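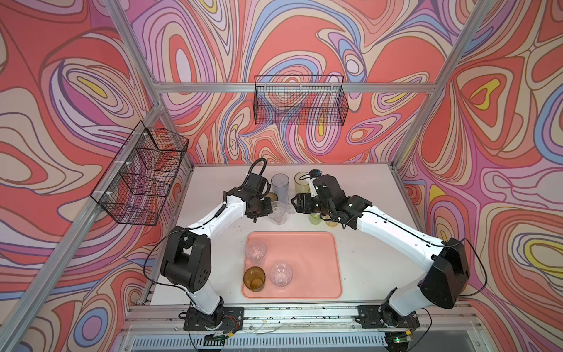
## Sorting the glasses

I've been going through the glasses this month, and the pink tray has turned out to be the most useful thing I own. It holds three without any of them knocking together: two clear ribbed ones and the amber-brown one.

The ribbed glasses came from Huguette Besnard, who was clearing her kitchen in Flarnthorpe and wanted them gone by September. I've always liked ribbed glass -- it hides the limescale, and our water is very hard.

The swirly wallpaper is staying. I priced up plain white and decided I'd rather spend the money on shelves. The wire baskets will do for tea towels until then.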